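Keeping old family letters and ships' papers at home
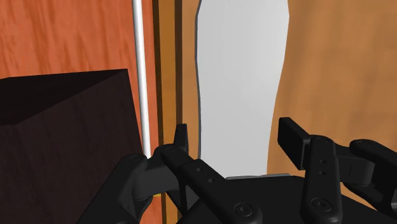

Upright grey-white object in a wooden cabinet.

Most families with a sailor or a migrant a few generations back have a bundle of papers somewhere. Discharge certificates, passage tickets, letters home, perhaps a small logbook. They will last a long time if you keep them dry, dark and flat, and most of what you need is already in the house.

Where to put them

Pick an inside room. Sheds, garages and roof spaces get too hot in February and too damp in winter. Keep boxes off the floor and away from outside walls. Aim for humidity near 50 per cent, and check it with a cheap gauge from the hardware store. If it stays high for more than a few days, move the papers before you try anything else.

Unfolding

Letters that have been folded for a century will crack if you force them. Open them as far as they want to go, lay clean blotting paper over the top and put a light book on that. Leave for 14 days. Some will need longer. Don't steam them and don't use an iron, even on low.

Cleaning

Wash and dry your hands. Cotton gloves catch on torn edges, so bare hands are better for paper – save the gloves for photographs. Brush loose dirt off with a soft, wide paintbrush, working from the middle out. Leave stains alone. Sea-stained pages in particular may have ink that runs at the first touch of water.

Take out pins and rusty paper clips. Slide a strip of stiff plastic under the clip first, then ease it off.

Never use sticky tape. If a page is in two pieces, put both in the same sleeve.

Sleeves and boxes

Use clear polyester sleeves and acid-free folders. Avoid soft vinyl ones, the sort with a strong smell. Renata Wysocka sorted the Zawadzka letters this way, 1,568 sheets, and found it easiest to do one envelope at a time and keep the envelope with its letter. Postmarks are often the only date you have.

Logbooks with weak spines should lie flat. Sound ones can stand, supported on both sides. Tie a loose cover on with flat cotton tape, knot at the front edge.

Labelling

Pencil only, 2B, on the back lower corner or on the folder. Write the full name, the ship if known, and who gave you the paper. "Grandad, Sulldale" will mean very little to your grandchildren.

Copies

Scan or photograph both sides, blank or not. Keep one copy at another address. Fatemeh Taheri keeps hers at her sister's place in Skutden and swaps the drive over every 9 months.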